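The White Board
A defense of the cheapest piece of furniture in the house
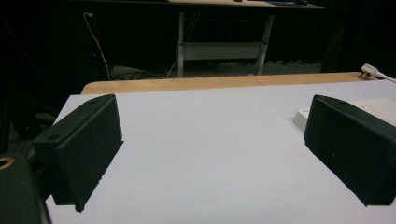
Every table I have owned has eventually turned into a shelf. The kitchen one in Clurnham lasted two weeks before the mail took it. The one in the Skusmont apartment never had a chance, being next to the front door, and I ate standing up for most of a winter. So it is with a certain suspicion that I look at the flat white expanse now lying over my current table, with a strip of tan wood still showing along the far side and a white plug slumped over the edge at the corner, its thin cord wandering off to the right. Most of the white is bare. At my age I know better than to trust it.

The board came from Saragih, a shop on the road out of Budley that sells shelving, closet parts and a great many hooks. It cost six dollars, having been cut wrong for somebody else. I had gone in for a hinge. I came out with something I could barely get into the car, and drove home with one corner of it resting against my ear.

My table is the sort that people compliment and then put a wet glass on. It has rings from several decades of other people's coffee, and one long gouge that I was told at the yard sale was "character." Refinishing it was the plan in September. I bought sandpaper in 4 grades and read a good deal about oil. What I learned about oil is that the people who love it disagree about everything, at length, and that some of them have stopped speaking to each other. I put the sandpaper in a drawer and went out for the hinge.

A board laid over a table is an old trick, and a slightly shameful one. My grandmother did it with a sheet of something from the garage whenever there was pastry, and took it away before company came. Sign painters and dressmakers have done it forever. The idea is that the good surface goes on being good underneath while the bad surface takes the knife, the glue and the beet juice. In my case the good surface was already ruined, so what I am protecting is mainly my intention to fix it.

Still, the thing works on you. White is an unforgiving color to put under your hands. On the old wood a crumb could live for days, blending in, raising a family. On the board it looks like evidence. I have wiped down that surface more often in one fall than I wiped the table in the previous four years, and I would like to say this has spread to the rest of the house. It has not spread as far as the stove.

It is also very good for finding things. I dropped a screw the size of a grain of rice while fixing a pair of glasses and there it was, as plain as a cow in a parking lot. Sorting buttons is nearly a pleasure. Jigsaw puzzles, which I had given up as a pastime for people with better lamps, are back, although a puzzle with a lot of snow in it should be avoided for obvious reasons.

There are drawbacks. The board slides. I tried a folded dish towel, which made it slide more slowly, and then a square of rubber drawer liner, which stopped it completely and left a smell like a new bath mat. It adds just enough height to put my elbows in the wrong place. White things vanish on it — envelopes, chargers, the caps of glue bottles, the better class of eraser. I have bought 2 replacement glue caps this fall and now own all of them.

Then there is the cord question, which any flat surface raises sooner or later. The table itself has no opinion about electricity, but anything you do at a table these days ends with something needing to be plugged in, and whatever cord is closest will come up over the side to see what you are doing. I have read articles recommending clips. I own clips. They came in a bag of 97, I have used one, and it is holding a bag of rice shut.

The larger danger is the first object. A bare table stays bare until one thing is left on it overnight, and by breakfast that thing has told its friends. I have tried rules. Nothing stays past supper was the first, and it failed at supper. What has done better is a shoebox on the chair beside the table, into which everything gets swept without discussion. The shoebox is disgusting. The board, on most evenings, can be used for the purpose for which boards are made.

The hinge, by the way, is still broken. The cabinet door it belongs to leans against the wall in the hall, waiting for me to clear a space big enough to lay it down.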